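Tuesday, just after lunch

Right, money. The Plestatska order has to go in before the end of February or we lose our place in the queue, so I'm putting down where I've got to and you can all argue with me in the margins.

At the moment we're sharing too few hand-held grippers between too many people. I want 18 of them by spring, which makes nine pairs. I know the first plan said 30, but I went through the sums again last night and 30 only makes sense if we can find people to use them every day, and we can't (not yet!). Nine pairs gives us seven out in homes, one on the bench and one in the cupboard for when something goes pop.

Spares are where I got it badly wrong last year. I budgeted for whole units and next to nothing for finger pads, and we were begging Damonum for odd bits by the summer. So this time the pads get their own line: 21 sets, ordered with the grippers and not afterwards. Same for the pivot screws, which cost pennies but always take an age to arrive when you order them alone.

Knitwear is the job I'm pricing all this against, as it's the one we'll be doing most of. Big soft jumper, big soft bed, two grippers, lots of small careful pinches along the edges. It's slow going and I think we should plan the hours that way and stop pretending it's as quick as tea towels.

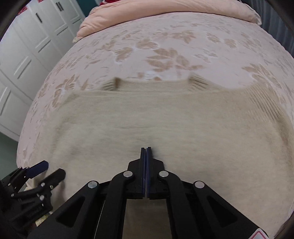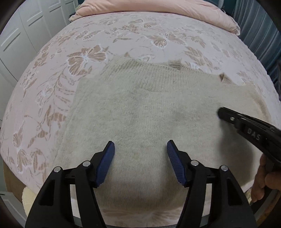
*Jumper on the bed, two grippers, both pictures. Second one has the hand in it.*

Now the bit I keep going round in circles on: do we buy the Makris arms this year or next? Two arms would eat more than half of what's left, and then there's the table, the guarding, the extra power in the back room, and somebody's time to set it all up. My feeling is we hold off. Spend on grippers and hours now, and have the arms as the first thing on next year's list. If anybody feels strongly the other way, come and find me before I send the form, I'm quite easy to talk round.

Dakitz have offered storage on a 7 month deal, cheaper per month than what we pay now, but I don't love the odd length and I'd like to see what they charge after that. Have asked. No reply yet.

Still to do:

- get the delivery cost out of Plestatska in writing
- check whether the pads come in a softer grade, and what that does to the price
- buy a few more jumpers, chunky ones, second-hand is fine
- hard cases for the pairs that travel (the padded bags are falling apart)
- ask about training days, I've put two in but it might want three

Spreadsheet is in the usual folder, second tab. Ignore the first tab, it's still the old 30.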